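Bekham House Residents' Group
Minutes of the meeting held on 10/10/2024

Present: Effie Tennant (chair), Mawuli Baidoo, Blair Moffat (minutes), Efraín Valderrama
Apologies: Leonidas Christodoulou

1. Minutes of the previous meeting
Agreed as a correct record. The hallway noticeboard is still to be moved. Mr Baidoo to chase.

2. Small storage in bedrooms
Ms Tennant reported that small personal items are still being left on beds and window ledges on cleaning days, and that the cleaners will not change bedding until it has been cleared. Members considered whether each resident should be given one open box for such items – card holders, tubes of cream, keyrings and the like – which could be lifted off the bed in one go.

Mr Valderrama had obtained a price from Shearer of £500 for a full set, delivered. Mr Moffat asked whether lids were included. They are not. It was felt that lids would be lost within a term and that an open box was easier to use.

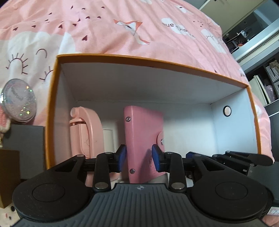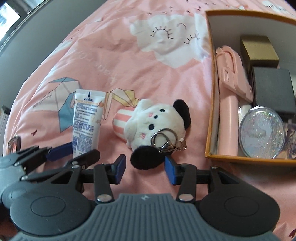 Item 2: card holder and box (first picture); tube and plush dog keychain (second picture). Pink printed bedding in both.

Mr Baidoo asked that residents be free to use a box of their own if they already have one. This was accepted. Medicines are to stay in the locked drawers as before and are not to go in the boxes.

Agreed: to buy 33 boxes from Shearer, to be charged to the furnishings budget. Mr Valderrama to place the order.

3. Bedding
The laundry contract with Zomus covers plain house bedding only. Residents who bring their own printed covers must wash them separately, on the cool setting, and name them on the inside hem. Ms Tennant to add a line to the welcome sheet.

4. Budget
The furnishings budget stood at £1,000 before the decision under item 2. No other spending was proposed.

5. Any other business
The dryer on floor 3 has been reported to Proleck again. Mr Christodoulou to be asked for the reference number.

Next meeting: November, date to be confirmed by Mr Moffat.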